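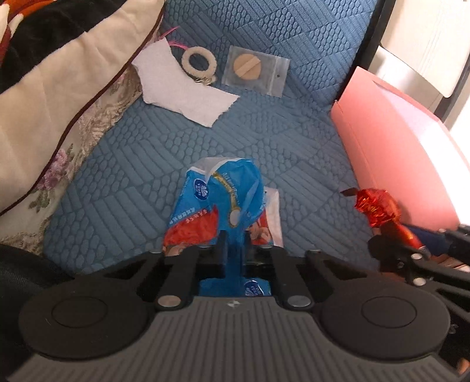

Section 7: Recording demonstrations with the hand tools

Up to now you have been setting things up. In this section you show the robot what you want done, by doing it yourself with a gripper in each hand. It learns from whatever you do, including the bits you would prefer it hadn't noticed.

You will need both Pleseck hand tools, charged and paired as in Section 2, a surface with some ordinary clutter on it, and a free stretch of time in which no one will ask you to come and look at something.

7.1 Choosing the objects

Start with small, light household things. A packet of tissues is a good first object, being soft, cheap and forgiving. Wrapped sweets are harder than they look: the wrapper is slippery and the twisted ends invite you to grab them. Hair ties and make-up sponges are fine once you have some practice.

Soft surfaces such as cushions and bedding are allowed, and patterned ones are welcome. A policy trained only on a bare white desk tends to lose its nerve the first time it meets a floral pillow.

Note: Do not tidy up first. Leave the odd torn tissue where it is. Your future user will.

7.2 Recording an episode

1. Put one tool in each hand, with the fingers pointing away from you. If the fingers point towards you, please go back to Section 3.

2. Hold both tools still over the work area and press the record button on the left handle. Wait for the second beep. The first beep only means that the tool has heard you.

3. Move the first tool to the object at an easy walking pace, so to speak. Quick, confident swoops look splendid and blur every picture the tool takes on the way down.

4. Open the fingers before you arrive. Opening them on contact pushes the object along, and the robot will faithfully learn to chase things across the bed.

5. Close until the object is held, then stop closing. A soft packet will crumple a little, and that is acceptable. If the contents are coming out of the top, ease off.

6. If the task uses both hands, pick up the second object with the other tool now. Keep the first one steady while you do it. Most people find their idle hand wanders off on its own, and it takes a session or two to train it.

7. Carry the objects to where they are going, lower them until they touch, and open the fingers. Do not drop them from a height, however satisfying.

8. Lift both tools clear, hold still, and press record again to finish.

Caution: The fingers close harder than their size suggests. Keep hair, cuffs, lanyards and curious children out of them.

Caution: Do not look at the tools while recording and then lean in for a better view. Your forehead will appear in the data.

7.3 When you make a mistake

If you miss the object, back off and try again within the same episode. A small recovery is useful, and the Zellwood trainer handles it well. Three misses in a row is less a recovery than a cry for help, so press and hold the button until you hear the low tone, which discards the episode.

Discard the episode as well if:

— you used a bare finger to help things along
— the object left the work area
— you stopped halfway to answer someone
— tracking was lost (error 402 on the base station)

Error 402 nearly always means that a tool was turned face down into something soft. Lift it, point it at some part of the room with a bit of detail in it, and wait for the light to go steady. Shaking the tool has never helped, though we understand the impulse.

7.4 Changing things between episodes

Move the objects after every episode. Turn them over, swap sides, let one partly cover another. If you set everything back in exactly the same place each time, the robot learns the place and ignores the object, and it will go on gripping thin air with great conviction after you have taken the packet away.

Change hands now and then too. Left-handed users may feel smug at this point.

7.5 How many are enough

For a single pick-and-place task in one room, Achari projects are set up to accept 2,000 episodes before they ask you to start a new set. You may train with fewer and see how it goes. Take breaks — tired hands produce slow, sulky demonstrations, and the robot copies the sulking along with everything else.

Upload finished sets through Jeltside before you switch off the base station. Episodes left on the tools overnight are kept, but they will be sent in the order the tools feel like sending them.

Checking and trimming your recordings is covered in Section 8.

Section text revised Jun 10, 2019, by Nikola Trajkovski.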